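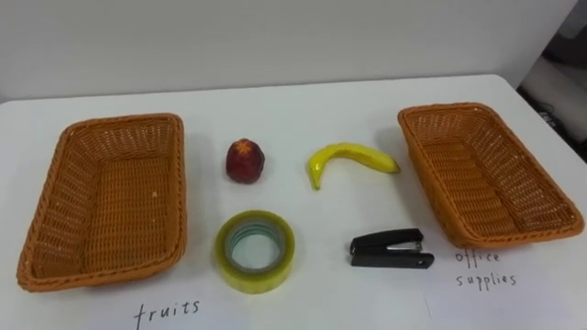
Two baskets and a banana

Home About Archive Robots Subscribe

I spent part of Saturday at Dutilov, where they are collecting examples for a sorting model, and I came home less impressed than I was supposed to be. The people were good hosts and the coffee was fine. My trouble is with the task.

It goes like so: fruit in the basket marked "fruits," tape and stapler in the one marked "office supplies." The labels are handwritten on plain paper. The pitch is that the model reads them and works out what goes where, so you could swap the paper tomorrow and get new behavior for free. Maybe. But if the fruit basket sits on the left in most of the recordings, a model can do very well by learning "red or yellow, go left" and never reading a word. I asked how often the labels trade places. The answer was that it's planned for the next batch. I have heard that sentence at Zerken too, and I'm still waiting on the next batch there.

They want over 3,000 runs before they train anything. When I visited they had 288. That gap doesn't bother me much, you have to start somewhere. What bothers me is that every chart on their wall had the number of runs going up the side, and I didn't see one chart for how different those runs were from each other. A banana moved two inches is a new run. So is the same banana moved back. You can fill a hard drive that way and know very little about what you bought.

And the fruit! It has the shine of the fake kind, or so it looked to me. Real bananas bruise, and they come in bunches. If the plan is to sell this for kitchens, someone should walk to a grocery store. 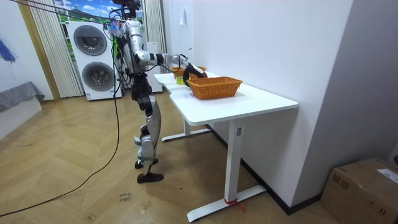
What I'd want to see

The room is better than the task, I'll give them that. It has a wood floor in a zigzag pattern, a stacked washer and dryer, curtains, and a painted view of hills and clouds at the window. A humanoid reaching over a desk in there makes a nice shot for investors. I just don't know what the washer teaches it about staplers.

My list is short. Swap the labels often, and log it. Put in something that belongs in neither basket and see if the thing has the sense to leave it alone. Keep the failed runs, which Bettencourt throws out and shouldn't. Then hold back 8 objects that the model never sees in training, and report that score first, before the pretty one.

I said most of this on the way out and got polite nods. They've promised me a look at the first test results in June. I plan to bring my own labels, in my own bad handwriting, and a pear.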